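Home | Notebook | Sleeve Archive | People | Contact

Damasceno Workshop Notebook – the Solik tour book, pages and sleeves

2026-05-04

4 min read

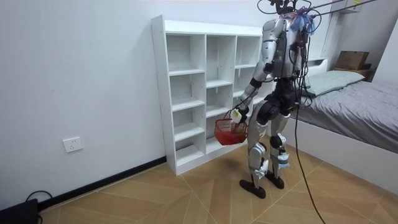
Where we've got to with the fan book

Morning all, and hello to my future self, who will be looking for the paper weights and won't find them unless I put them near the top. Inside pages are the 120 uncoated, cover is the 300 board, and the fold-out of the Solik tattoo drawings is on the thin stuff that Asnakech likes. There. Now I can ramble.

Kanden rang just after I'd got my coat off. They want the book on the merch tables by the opening night of the Solik tour in December, which sounds like ages away, but the print run is 4,000 and the binder wants his files well ahead, so I don't feel as relaxed as I might. The good news is that Solik has now seen the first five spreads and loves them. She sent a voice message which went on for ages and was mostly laughing, with somebody frying something behind her, and in the middle of it she said yes to the green endpapers. I've saved it in the shared folder for when one of us needs cheering up!

The less good news is the chapter about her brother. She'd written very openly about the two of them falling out over the second record, and his people have now asked to read it before anything goes further. Fair enough, I think. Iolanda spent an hour on the telephone with them and she was a saint about it. We've agreed to send the text alone, no layouts, and to leave the pages blank in the proof until we hear. Please don't drop the old draft back in, even as filler – I did just that on the Prillance job and it nearly went to the printer.

Colour tests

Cleiton ran the tattoo fold-out three times. The first pull was far too warm and made her shoulder look sunburnt. For the second he took the magenta down by 5 and it was better on the skin, but the swallow on her wrist went a sort of dishwater grey, and the whole point of that drawing is how blue it is (it was her grandmother's favourite bird, there's a whole paragraph on it). On the third he masked the swallow and treated it by itself. That's the one pinned by the sink. I've looked at it in daylight and under the lamp and I'm happy in both, though I'd like Vanderleia to have a look before we call it settled, as she has the best eye here and will spot a cast that the rest of us have stopped seeing.

Cleiton, could you write your settings on the back in pencil? I know you know them. I'd like the rest of us to know them too.

Picture sorting

Kalkidan has finished going through the boxes from Solik's mother. The final tally is 2,943 prints, which is a frightening number of photographs of one family, and that's before you get to the loose negatives. We have room for 30 in the childhood chapter. She has made a first pile and a "can't bear to lose it" pile, and the second one is a good deal taller. My own vote is for the school concert with the recorder, and the one on the ferry where both children are asleep with their mouths open. The talent show picture everyone has seen in the magazines can go, I think. Readers paying for a book want something they haven't already had for free.

One worry: several of the prints have names on the back in biro and the ink has pressed through to the front. Asnakech had a go at cleaning up a scan and it took her most of the afternoon for one face. It's lovely work but we can't do that thirty times over. Kalkidan, when you're choosing between two that are much the same, go for the one without the writing.

The title

Still no title. Kanden favour the name of the single. Solik wants one word and changes which word it is each time we speak. I've put "Solik – working title" on the spine for now, so the width is at least tested, and the lettering sits well. If the title grows beyond three words we'll need to drop a point size and I'd rather know sooner.

To do, in no order

– Iolanda to send the brother chapter, text only, and let me know when it's gone.
– Vanderleia to look at the third pull by the sink.
– Me: ring the binder about the fold-out, and ask whether it can be glued at the left instead of sewn in.
– Me again: answer the nice woman at Kanden about signed copies. Solik is willing, but she says her hand gave up last time and she'd like to sign loose sheets at home with the telly on.
– Order more of the thin paper. We've one packet left and Cleiton is eyeing it.

The kettle in the back is working again, thank you to whoever saw to it. I'm in late tomorrow, as I'm stopping at the binder's on the way.

Contact the workshop | © Damasceno | Back to top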